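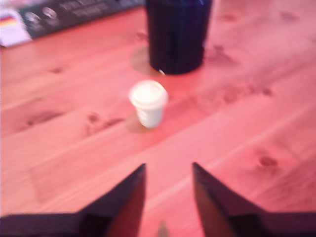

**Aug 1, 2025**

So we passed 600 last night! 626 kept episodes, out of 973 recorded since January, and I did a small dance in the kitchen that I'm glad the logger doesn't capture.

For anyone who wandered in from the bread posts, I'm teaching an arm to pick things up off a table by showing it, over and over, what picking things up looks like. I drive, the computer writes down the camera view and the joint positions, and later a model tries to copy me. Gwenllian Gough (my co-conspirator since our Ededham days) does the other half of the driving. She is so much smoother than me it's embarrassing. You can tell our episodes apart from the gripper plot alone. Mine looks like a seismograph.

The big change this month is that I quit cleaning up the table. In the early batches we had one object on bare wood, and the model got very good at one object on bare wood. Then Gwenllian set something tall behind the target and the whole policy fell over. It would drift toward the tall thing every single time. I was crushed for a day and then weirdly thrilled, because that's a problem you can fix with more driving!

So now every session gets a pile of regular stuff. A little white lidded cup with a dark ribbed container behind it. Cans, a mug, a tissue box, a water bottle, whatever is in reach. We shuffle between episodes and try not to be clever about it. I started out making tidy arrangements, and tidy arrangements are a pattern too, so we switched to taking turns and keeping our hands quick.

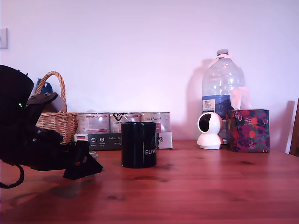

*The Cordeiro table in full clutter mode, basket and all.*

Cordeiro is what we call this setup, by the way. The old one was Brodix, and Brodix had terrible light. The logging script is Zener, and I rewrote most of it this spring, so if you're using the copy I shared back in January please grab the new one. The old version could write the gripper state one step late. It doesn't sound like much until you watch a model close its fingers just past the cup.

A few things I'd pass on if you're starting your own pile of episodes:

- Write your keep/toss rule down before you record. We changed ours twice and had to rewatch everything.
- Keep the recoveries. If I miss, back off and get it on the second try, that goes in. The model misses too and it needs to see what to do next.
- Blurry frames are fine. I used to throw out any episode with motion smear in the wrist view, and then it hit me that the arm sees smear whenever it moves fast. They're back in.
- Stop after 21 episodes. That's my personal limit before I get sloppy. Gwenllian can go longer — she puts on a podcast and just flies.

The thing I'm most excited about is the lidded cup. It's small, it's light and it tips if you breathe on it, and I have five different ways of approaching it without ever having decided to. I want to see whether the model picks one of mine or makes mush out of all of them. Mush is my bet. Gwenllian says it'll learn hers.

Training run starts tonight on the 626. I'll post the curves when I have them, plus the new Zener notes once I fix the typo in the install line (yes, I got your emails, thank you, all of you).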